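3.2 Building the cell in a shared workshop

I'll be upfront that the first version of our cell was a table, a bedsheet and a lot of optimism. We built it at Prado, a shared workshop where you book a bench by the week, and everything except the arm had to fit on one shelf when we left. Kátia Fontes cut the camera mounts (three tries, the first two cracked at the bolt holes), and I wrote most of the control code on top of Cliteo, our own little scheduling layer. By August we had it picking blocks off a white cloth without me hovering over the stop button.

Figure 2. The cell with the red and blue blocks used in the pick trials. 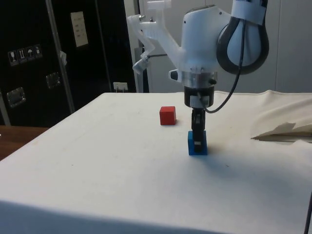
Welington Figueiredo read an early draft and objected to the cloth right away. Cloth creeps, he wrote, and if it creeps by even a few millimeters then your table height is a guess and your grasp height is too. He wanted us to clamp it or go to bare tabletop.

He had a point! We measured the table height again before each session after that, and I kept a log of the offset. Over the whole study we attempted 2623 picks and 2396 of them ended in a lift that held for 5 seconds, our bar for success. I'd hoped for better, but I'm happy with it for something built between other people's projects.

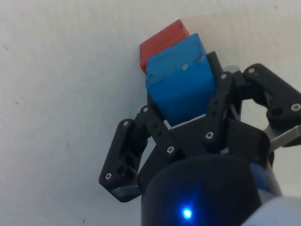

Blocks placed close together gave us the most grief. The planner (we called it Tonness, please don't ask) treats each block as its own target and has no idea that a neighbor might get in the way of a finger. We set a minimum gap in the planner and moved on, though a proper fix would look at both blocks before choosing the approach.

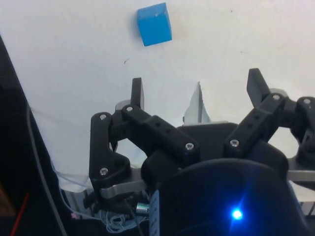
The other big change was slowing the last part of the descent. We tuned it over 96 extra picks that aren't in the totals above, mostly late in the evening, when the workshop was quiet and I could hear the motors. Section 4 has the timing numbers.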